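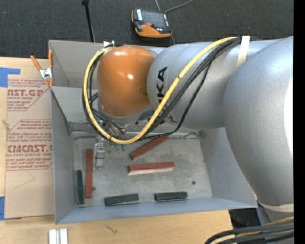
Figure 3. Arm over the work bin, blocks on the bin floor.

3. Teaching a pick by hand

This section covers recording a pick with the Masside teaching package on a floor or table cell. You need a bin clamped to the table, a set of blocks, and the pendant. Read section 2 (Stops and speed limits) first.

Before you start

1. Check that the bin can't slide. Push on each wall with your hand. If it moves, tighten the clamp or add a second one.
2. Set the pendant to manual mode and the speed limit to 50.
3. Look at the cable loop around the wrist. It should swing free of the bin walls through the whole reach. If the loop touches a wall, move the strap on the arm before you go on.
4. Place the blocks flat on the bin floor. They can point in any direction, but leave room for a finger of the gripper beside at least one long side of each.

CAUTION: Keep your free hand out of the bin whenever the arm is enabled, including in hand-guide mode.

Recording by hand guiding

5. Hold the enabling switch halfway in and select Guide on the pendant. The arm goes slack in a controlled way and holds its own weight.
6. Press Record. Move the wrist over the first block and stop there for a full second. The software uses this pause as the approach point.
7. Turn the wrist until the gripper lines up with the long side of the block, then lower it. Go straight down for the last stretch.
8. Close the gripper from the pendant. Don't squeeze it shut by hand — the recording stores the command, and a hand-closed gripper leaves no entry.
9. Lift clear of the bin walls before you move sideways.
10. Press Stop and save the take.

Record blocks lying against a wall as a separate group. They need a tilted approach, and mixing them with open-floor picks makes the playback hesitate.

Recording by remote control

Use the Badel handset when you can't stand safely within reach of the wrist. Steps 6 to 10 are the same, but select Remote at step 5. The handset starts in coarse motion. Switch to fine motion before the gripper drops below the rim.

NOTE: Wrist rotation on the handset follows the tool, so left and right swap when the wrist is turned all the way around. Try it above the bin first.

Checking a take

11. Play the take back at reduced speed with your thumb on the stop button.
12. Read the match score. At 98 or higher, keep the take. Below that, delete it and record again from step 5.

If the arm stops with a cable load warning, back it out along the same path in manual mode. Don't rotate the wrist to free it.

Questions about this section go to Ivars Paju at Ollon.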